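Refinishing a tabletop: can I put water-based poly over an old oil finish?

Asked by Ginette Jacquet in Home & Repair
824 views, 3 answers

I have a light wood table that gets used every day and the finish has worn dull where people sit. The previous owner told me it was done with an oil-based varnish, but that was years ago and there is no can left to check. I bought a quart of Plakora water-based satin because the store in Wundport was out of everything else. Do I have to strip it to bare wood, or can I sand and go over it? I would also like it less shiny than it was.

Answer from Sylvain Masson (accepted)

You don't have to strip it if the old finish is still stuck down well. Press a piece of tape on it, pull it off fast, and look for flakes. If it comes up clean, wash the top with dish soap, let it dry overnight and scuff it with 220 grit until the gloss is gone everywhere. Wipe off the dust and put on a coat of dewaxed shellac. Water-based poly can bead up over old oil and the shellac stops that.

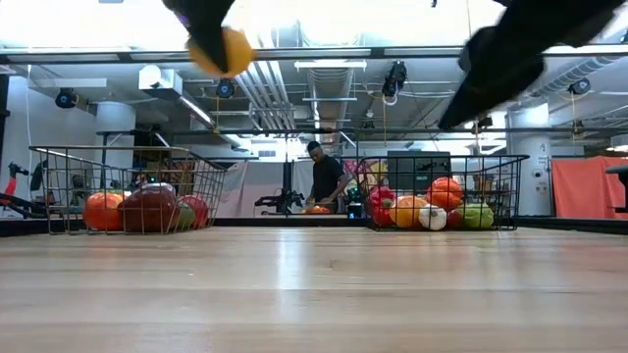 Photo: Sylvain Masson

Gloss finishes throw back ceiling lights as white streaks, so satin is the right choice for what you want. Stir the can, don't shake it. Three thin coats, with a light sanding between them. I use 320 for that, and 600 only if I want to rub out the last coat by hand.

Stay off it for a day and keep hot dishes off for longer — the can will give you a cure time.

Answer from pichon_40

just strip it. did mine in a Sunday

Answer from Darus

Agree with the first answer except I skip the shellac if the old varnish is really old. Never had a problem but I always test underneath first, on a spot by the leg. If the test patch scratches off with a fingernail the next day, go back and use the shellac.

Also check the temperature. I did one in the garage in February and it stayed cloudy.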